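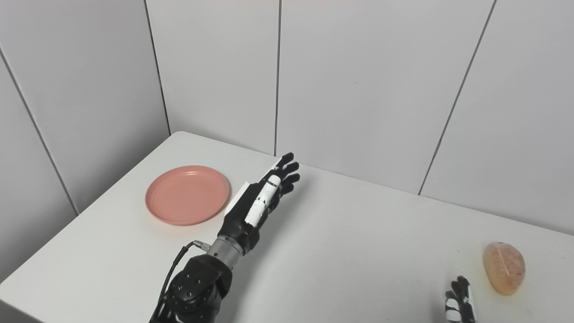

Glaze wear on everyday plates comes down to two things, what the plate is stacked against and what it is washed with. I have been keeping notes on ours since February, when I replaced the last of the mixed set my aunt left me. A flat center with a narrow raised rim, like the one on the pink plate, suits bread and dry food well enough. Sauce is another matter, as the rim gives it very little to stop against. Gloss also makes wear easier to track. Tilt the plate under a lamp and look at the highlight: where the glaze is intact, its outline stays sharp, and where cutlery has gone through the surface it breaks up into short lines.

For gray cutlery marks I use a paste of baking soda and water, left on for 4 minutes and wiped off with a soft cloth. Margit Gulyás recommended Cimora powder instead. It works faster, but on the one old plate I tried it on, the gloss was duller afterward. I went back to the paste.

We use cookies to remember your settings and measure visits. Accept | Manage preferences

Storage is the part I got wrong. I had the plates in one tall stack, and the unglazed foot of each one sat directly on the glaze below. I now put a felt disk between every pair. A pack of 100 from Takács will outlast the cupboard. The disks are 82 mm across, a little small for my plates, but the foot rings land on felt if I center them.

Next I want to compare hand washing with the short dishwasher cycle. I will use two plates from the same batch and keep them out of the normal rotation.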